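Notebook > Web > Clivia newsletter

3 min read

7/17/20

Moved the Clivia subscriber list from the old mailer to Lernumus. The export had 3,618 rows. After removing duplicates and hard bounces, 423 were gone. Kept the rejects in a separate file in the shared folder. 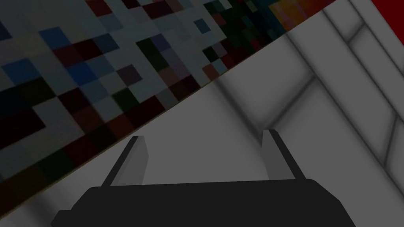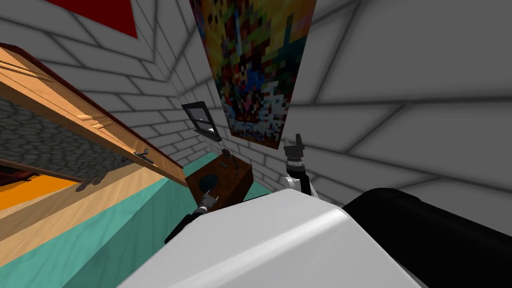

Simulation renders: open gripper (first), two arms and white casing (second).

Import stalled twice at row 2,000. Lernumus caps a single upload there and gives no error – the progress bar just stops. Split the file in two and both halves went through. Tags survived, signup dates did not. They are all set to today, so don't run the "new subscribers" segment until they are patched from the export.

Business directory feed: Pichon still sends listings with the category field blank. Mapped blanks to "General" for now. The jobs feed from Derkik is fine apart from 4 postings with expired links. Removed by hand.

Test send to the internal list looked right in webmail. In the desktop client the header table is too wide and pushes the calendar column under the ads. Probably the fixed width on the left cell. Not fixed yet.

Old mailer contract runs to November. Leave the account open and the DNS records alone until then.

2 comments · 0 shares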